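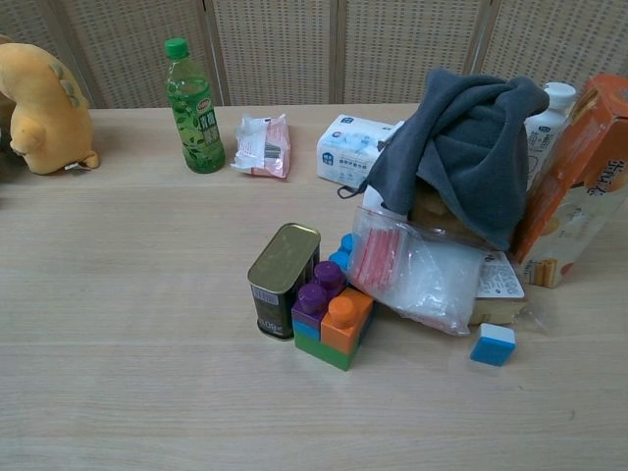

RURLOW, May

Progress report to the Paewai fund: search and retrieval on cluttered tables

Prepared by Karthik Uddin for the Rerari project group

This report covers the second period of the grant. The work plan for the period had two items: finish the tabletop recordings, and test whether a model trained on them can find an object it can't fully see. The first is done. The second is partly done, and the results so far are below.

Recordings

We now have 307 table layouts recorded from chest height. Each layout mixes food packaging, household goods and toys. The one at the top of this report is from the hard group. A dark gray fleece cloth is heaped over one object, the tissue pack runs partly under the cloth, and a packaged baked item is partly hidden by it as well. The clear zip-lock bag leans against that item, and light blue blocks are pressed against the bag from the other side. One small blue block lies by itself toward the front.

Takeshi Onishi set up the layouts and wrote the ground truth sheet for each one before recording, including what was placed under any cloth. The sheets are stored separately from the images so that they can't leak into training. Of the 307 layouts, 64 were held back for testing and have not been used for anything else.

Method

The earlier version of the system picked the visible object closest to the goal and moved it first. The new version keeps a running guess about what is covered and chooses the move that should change that guess the most. With a cloth heaped over something, it usually goes for the cloth. With a bag leaning on another package, it has to decide whether the bag can be slid away or must be lifted, and this is where it still makes most of its mistakes.

Jerome Dalisay rewrote the part that groups pixels into objects. The old code treated a stack of toy blocks as one object if the colors were close, and as many objects if they were not. The new code uses edges and contact points as well as color. It handles blocks well. It does less well on clear plastic, both bags and loose film, and on crumpled wrappers, which it sometimes splits in two.

Results

On the held-back layouts, the new version needed fewer moves than the old one to reach a covered target. The gain is largest where cloth is involved. On layouts with no cloth and no bag, the two versions perform the same, as expected.

Upright bottles next to a cloth remain a problem. In simulation, pulling the cloth sideways knocked over the bottle behind it often enough that we added a lift-first rule. The rule makes the run slower. Pejman Mahmoudi is measuring how much slower, and those figures will be in the next report.

Changes from the plan

Training on the Bullex machine was stopped after 900 hours of compute, the full amount in the budget. One planned comparison, with the cloth layouts left out of training, was not run. We would like to move money from the travel line to cover it. A separate request has been sent.

The labeling guide was also revised partway through. Annotators disagreed on whether a partly covered item should be outlined only where it shows or completed by guesswork. We settled on the visible part only and redid the layouts affected. This cost us 7 working days.

Next period

- Run the missing comparison if the transfer is approved.
- Add more clear packaging to the training layouts.
- Move the lift-first tests from simulation to the lab arm. Paavo Jääskeläinen has the safety paperwork in hand.
- Send the test layouts and scoring code to the partner lab for an independent check.

Spending other than compute is within budget.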